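Selton Two-Arm Cell: Set-up and Service Guide
Section 15. Loss of communication caused by the wrist cable

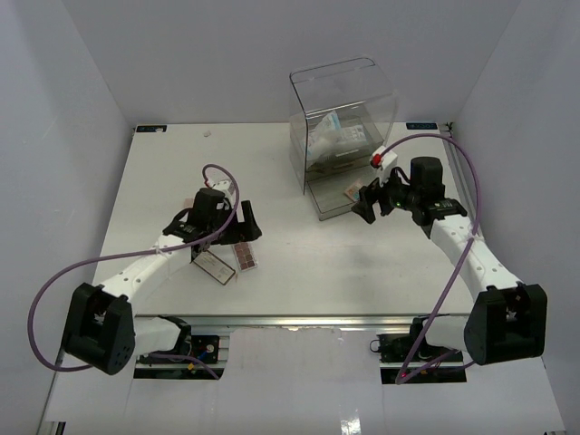 15.1 Scope
This section applies when one arm stops during a task and the Addo console shows fault 142 (wrist module not responding). The other arm is halted by the controller at the same moment. The fault is most often traced to a wrist cable that has been pulled, twisted or caught against the arm.

CAUTION: An arm halted by fault 142 remains under power. Do not reach into the cell until step 2 has been completed.

15.2 Procedure
1. Press the stop button on the console and note which arm is named in the fault message.
2. Switch off the arm supply and wait 15 seconds. Support the arm by hand as the joints relax — it may drop towards the tabletop.
3. Remove any cards, trays or boxes within reach of the gripper.
4. Follow the purple cable from the wrist to the base. Look for flattened sections, cuts and tight bends.
5. Check that the connector at the wrist is fully seated. Do not use tools to force it.
6. Move the arm slowly by hand through its full range. The cable must form a free loop at all times and must not pass between the gripper fingers.
7. Repeat steps 4 to 6 for the second arm.
8. Restore the supply, clear the fault and run the Dronel test cycle at low speed.

Note: A loop that is too long is also a hazard, as it may catch on the shoulder housing or on the other arm.

15.3 If the fault returns
Replace the cable. Cables must not be repaired with tape. If a new cable does not clear the fault, leave the cell switched off and contact Vastside Service, quoting the fault number and the arm concerned.

Section 16 covers gripper faults.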